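This site uses cookies to keep you signed in and to count page views. By continuing to browse you accept our cookie policy. [Accept] [Manage settings]

Chevron knit over a rounded form: tension, flattening, and what to rest on it

tasselgauge
I'm knitting a cushion cover in a multicolor zigzag, the usual chevron with paired increases at the peaks and paired decreases in the valleys. Flat on the table the points are even. Once it goes over the pad they stay sharp on the crown and go shallow toward one corner, until they look like plain diagonal stripes. Gauge swatch was blocked and measured. The pad is the domed kind sold by Zumer, 5 inches thick at the center. Is this an increase problem or a fit problem?

Reinaldo Lins
Fit. Chevron fabric gives more sideways than it does up and down. If you pull on the diagonal, the peaks open and the angle drops. On a dome the pull isn't the same everywhere. The crown pushes straight out, so the pattern keeps its shape there. Toward the corners you are dragging the fabric across the bias to reach the seam, and the zigzag flattens.

Check where it bunches as well. If one side flattens, the opposite side normally compresses into narrow bands. In that case the cover is rotated on the pad. Take it off and put it back on with the center stitch marked.

orrin_w
Disagree in part. Rotation explains one corner. It doesn't explain a cover that flattens after a month of sitting. I keep mine 2 inches under the pad size in width and at full size in length, and it has never moved.

Reinaldo Lins
Two inches under is a lot on stockinette. What yarn?

orrin_w
Siddale worsted, wool. 273 yards for the front panel with stripes of four rows. Wool takes it. I would not do that with cotton.

tasselgauge
Mine is a wool blend. It does bunch on one side, the bands there are half the height of the ones in the middle. I marked the center and refitted it. Better, though one corner still goes to stripes.

mapleandmoss
What needle? I went down two sizes on mine and the points held much better. The fabric was stiffer, which my husband complained about, but it's a cushion and he has other cushions.

tasselgauge
US 7. I could try a 5.

Reinaldo Lins
A smaller needle will help, but your stitch count changes and you'd have to recalculate the repeats. Before reknitting anything, look at the corner itself. If there is fringe or a tassel sewn into the seam, the seam allowance is thicker there and pulls the fabric in. Sew the fringe on afterward, by hand, outside the seam.

tasselgauge
There is fringe, and it's in the seam. I'll unpick that corner first.

lowell_k
Side question, same type of cover. I sort craft sticks and chopsticks for a kids' weaving table, and I've been laying them out on a cushion so they don't roll. Will they snag the knit? The plain bamboo kind.

mapleandmoss
They will if the ends are rough. Run each end over fine sandpaper. Anything split goes in the trash.

orrin_w
I wouldn't use a cushion at all. Use a tray. A stick laid across knit catches on a stitch when you slide it, and a pulled loop in a light color band shows from across the room. Teal or navy hides it better.

lowell_k
A tray is what I had before. They roll on a tray. On the knit they stay at whatever angle you drop them. It's only for sorting. I pick them up, I don't slide them.

orrin_w
Then pick them straight up and you should be fine. The problem is dragging. I still think a folded towel does the same job with nothing to ruin.

Hjaltadóttir
Terry towel is worse. The loops are open and a splinter goes right in. Stockinette is a closed surface by comparison. If he's lifting them, the knit is the better choice of the two. Blunt ends only, no tapered chopsticks.

lowell_k
Blunt ends, all of them. Thanks.

mapleandmoss
Back to the stripes. How are people handling the color changes? I carry the yarn up the side and the edge gets thick after ten colors.

Reinaldo Lins
Carry up to two colors. Cut the rest and weave in as you go. A thick edge has the same effect as fringe in the seam — it pulls. If you want dark brown or black next to a pale blue, weave the dark ends into dark bands only, or they show through.

orrin_w
Agreed on that one. I also spit splice where the yarn is feltable.

tasselgauge
Update. Unpicked the corner Saturday, moved the fringe outside the seam and closed it again. The zigzag now holds to within an inch of the edge. No reknitting. I left the needle size alone.

Reinaldo Lins
Good. Steam it lightly on the pad, let it dry there, and don't press it. Pressing flattens stockinette and you lose the V shape in the stitches.

orrin_w
I don't steam on the pad, the foam holds moisture. Block off the pad, pinned to size.

Reinaldo Lins
Pinned flat doesn't set a curve. Light steam from eight inches away doesn't reach the foam. We've been over this in the Trultis pad thread, which is at 1,312 replies and doesn't need another one from either of us.

lowell_k
Sanded the ends tonight and tried the sticks on the zigzag cover. I lift each one from the middle and haven't found a pulled stitch so far. I'll keep the tray for carrying them to the table.
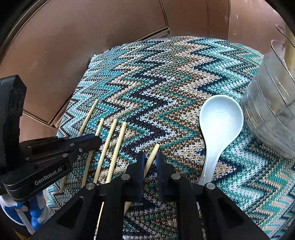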